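Mottram Repair Bench: Frequently Asked Questions About Electrolytic Capacitors

How do I know a capacitor has failed?
A bulged top or crusted residue around the base is a clear sign. Many failed parts look normal. If the equipment hums, resets under load or takes a long time to start, measure the equivalent series resistance (ESR) as well as the capacitance.

Can I test a capacitor without removing it?
Sometimes. An ESR meter with a low test voltage gives a usable reading in circuit as long as nothing is wired in parallel. Capacitance readings taken in circuit are not reliable. Lift one lead or remove the part.

Is it safe to work on a board right after unplugging it?
No. Large capacitors in mains supplies can hold a charge well after power is removed. Discharge them through a resistor of suitable wattage, then confirm with a voltmeter. Do not short the terminals with a screwdriver.

Can I fit a higher voltage rating than the original?
Yes, if the part fits the space. Do not go lower. The capacitance should match the original unless the service sheet allows otherwise.

What about temperature rating?
Match it or go higher. Parts near a heat sink or a transformer should be rated for 105 degrees C even where the maker used 85 -- the price difference is small.

Does polarity matter?
Yes. On most aluminum types the stripe marks the negative lead. Board markings vary between makers, and a few mark the opposite side from what you would expect. Note the orientation before you desolder anything.

Do you sell replacement kits?
We stock kits for the Perkero and Griltix power supplies only. The Perkero kit has 5 capacitors. The Griltix kit has 3 and does not include the bridge rectifier. For the Clurusum range, order parts singly from the service sheet.

What does bench service cost?
Inspection is $79 and is credited toward the repair if you go ahead. Parts are extra. Turnaround is roughly 2 weeks, longer in March when the bench closes for calibration.

How should I pack a bare board?
Use an antistatic bag, then foam, then a rigid box. Leave attached leads in place unless they foul the lid. Label any you disconnect.

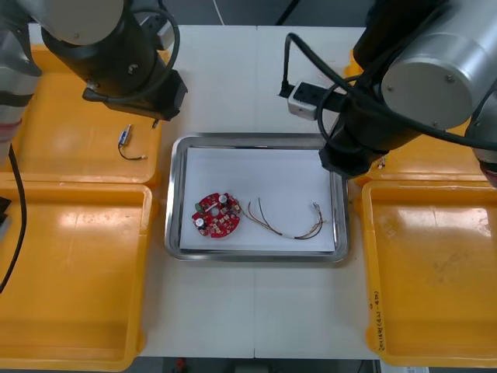 Hjalti Hafstein wrote in to say that the advice on ESR should mention temperature: a reading taken in a cold garage came out high for him, and the same part measured within limits after an hour indoors. We agree. Let the board reach room temperature before testing.

Do unused capacitors go bad in storage?
They can. The oxide layer thins over years without voltage, and leakage current rises. Old stock can often be re-formed by applying voltage slowly through a series resistor. For low-cost values, buy new parts.

Who do I contact about a repair already in progress?
Send your job number to Gudrun Myklebust at the service desk. Messages received before 3 p.m. are answered the same working day.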